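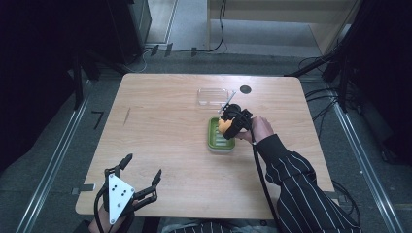 How many demonstrations does a robot need before it can move a small object on its own?

For our task, 40 were too few and 820 were enough to get useful behavior, but most of the improvement came from cleaning up the way we demonstrated.

Project report, Declan Bunting and Éabha Sheehan
June 27, 2023

Our project, Gikamus, looked at teaching a two-armed robot by hand. The person showing the task holds one gripper in each hand and does the job at a table, and the recorded motion is used to train the robot afterward. The objects for the main task were a green soap dish, a clear plastic container and a small orange piece held in the right gripper.

We each recorded on separate days at the Kershaw lab. The cables were a nuisance at first. If the right-hand cable pulled across the table, the wrist turned slightly and the recording picked up a motion we did not mean. We learned to lay the cable along the sleeve before starting.

Declan worked faster than Éabha, and the first model trained on both sets hesitated over the dish – it seemed to be averaging the two styles. We agreed on a slower approach and a short pause before closing the fingers. The older recordings were dropped.

We also tried remote control with a joystick on the Wornham arm. It took much longer per attempt and both of us found depth hard to judge, so we stopped after two sessions.

What is left to do in July: record the left hand doing more of the work, repeat the test with the container moved, and write up the file format so the next group can use the data.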